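OK so the great dish purge of May has reached the "what do we even eat out of" stage, and I have opinions.

Background for anyone who missed Sunday's posts: I had 15 bowls. I live with one other person. We use the same two bowls every single day and the rest just sit in the cabinet getting dusty and falling on me when I reach for the colander.

So the rule now is one color per person. Plate, bowl, fork, spoon, and that's your set. You use it, you wash it, it goes back on the table. No mystery pile in the sink, no "whose is this?"

I got orange. I have wanted orange dishes since I was maybe nine years old and I will be taking no questions. The square bowl is my favorite thing in this whole apartment (the corners are SO good for chasing the last bit of rice).

Gold silverware goes with the orange. Yes it's a little much! I found mine in a bin at Boychuk, the secondhand place by the bus depot, 70 cents apiece, and I carried them home like treasure. 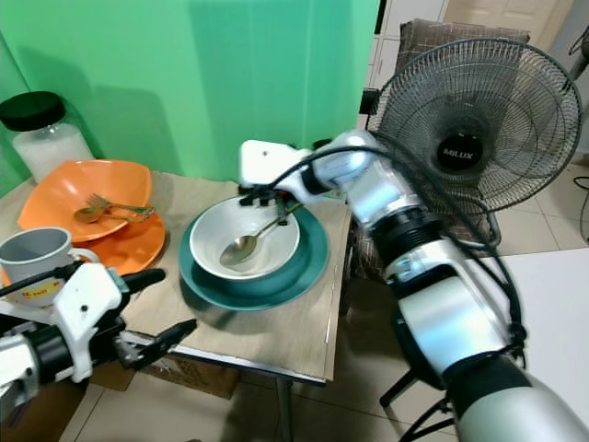

Can you put gold-colored silverware in the dishwasher?

Depends on the finish, so check the maker's care notes first. I don't have any for mine, so I wash them by hand with a soft sponge and dry them right away.

The other set is a white bowl on a teal-green plate with a regular metal spoon. Very calm. Very grown-up. Liette Nguyen came over, looked at both and said "well, I know which one is yours" before she even had her coat off.

I did try to match the white bowl to a white plate first and it looked like a hospital tray. The teal fixed it. If your dishes feel boring, try swapping the plate before you buy a whole new set.

The wide rim is great for soup, by the way. You can carry it without dunking your thumb. I had one of those straight-sided Vurley bowls for years and burned myself on it constantly, and that one went in the donate box with zero regrets.

Mugs are a separate fight. I am allowed 2. I currently have more than 2. We're not discussing it today.

Also on the keep list: clear jars with black lids. I want to see what I'm running out of before I'm standing there with a pot of water already boiling. I use the 700 ml size for most things and it fits under the low shelf with a tiny bit of room.

Donate box goes out tomorrow morning. If anybody local wants a stack of plain cereal bowls, message me tonight. There's a salad spinner in there too, works fine, I just never once wanted to spin a salad.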